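Clistton textile recycler moves to sort by seam and thread

A textile recovery plant in Clistton will begin sorting discarded clothing by sewing thread as well as by fabric from November, under changes to its intake rules released on 21st August.

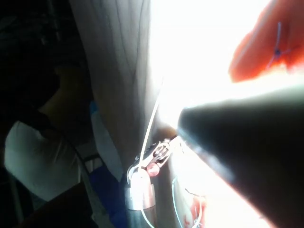

The plant, operated by Wornico, takes in unsold and worn-out garments from charity shops, laundries and uniform suppliers across the region. Until now, bales have been graded on fabric alone. A cotton work shirt was treated as cotton, regardless of what held it together.

The difficulty lies in the stitching. Most garments are sewn with polyester thread, which is stronger than cotton and holds its colour through more washes. When a cotton garment is shredded and pulled back into fibre, the thread does not break down at the same rate as the cloth. It comes through the line as short, hard lengths that catch in the carding rollers and show up later as flaws in the spun yarn.

Wornico tested 523 bales over the past year and recorded thread residue at each stage of processing. Bales made up mostly of flat goods, such as sheets and tablecloths, gave few problems. Those with a high share of workwear, which has double-stitched seams, bar tacks and reinforced pockets, caused most of the stoppages. The line was halted 13 times for roller cleaning during the test period, and the longest halt ran to two full shifts.

"The cloth itself is fine," said Catrin Gronow, who manages processing at the plant. "You can have a very clean cotton bale, and the seams will still put enough polyester into it to drop the yarn a grade. We were paying for one grade and selling another."

Under the new rules, incoming bales will be placed in one of three streams. The first is for flat goods with hemmed edges only. The second covers light garments with single seams. The third is for workwear, outerwear and anything with decorative stitching, including embroidery and quilting. Goods in the third stream will have their seams cut away before shredding, and the offcuts will be sent for use as padding and insulation.

Cutting out seams reduces the weight of usable fabric. In the company's trial, 4,000 kilograms of mixed workwear yielded 3,580 kilograms of cloth once seams, cuffs, zips and labels had been removed. Wornico said the loss was acceptable because the fibre recovered from the remaining cloth was longer and needed fewer passes through the carding stage.

Suppliers will be paid a lower rate for third-stream bales. Those who remove buttons, zips and press studs themselves will receive part of the difference back. Mixed bales will still be accepted but will be paid at the third-stream rate, whatever their contents.

Hotent, a uniform hire company that sends its retired stock to Clistton, said it would look at changing the thread used in future orders. Cotton thread has been its main option, though it shrinks at a different rate from some fabrics and can pucker a seam after the first hot wash. It also wears through sooner at stress points such as the crotch and underarm. The company expects to limit any change to aprons and tea towels at first.

A second option is thread designed to dissolve or weaken at high temperature, so that a garment can be heated and pulled apart along its seams. Nieto, a thread supplier, has provided sample cones to the plant for testing. The thread has to survive industrial laundering, where wash and drying temperatures are well above those used at home, and still release at the higher temperature used in recovery. Results from the first set of samples have not been released.

Elastic thread remains a separate problem. Garments with shirred waists or stretch cuffs will continue to be refused - the rubber content smears on heated rollers and cannot be combed out.

Printed copies of the intake rules will be sent to current suppliers with their next statement. Bales already booked for delivery before the changeover will be graded and paid under the existing system, provided they reach the weighbridge by the close of the last shift in the month before.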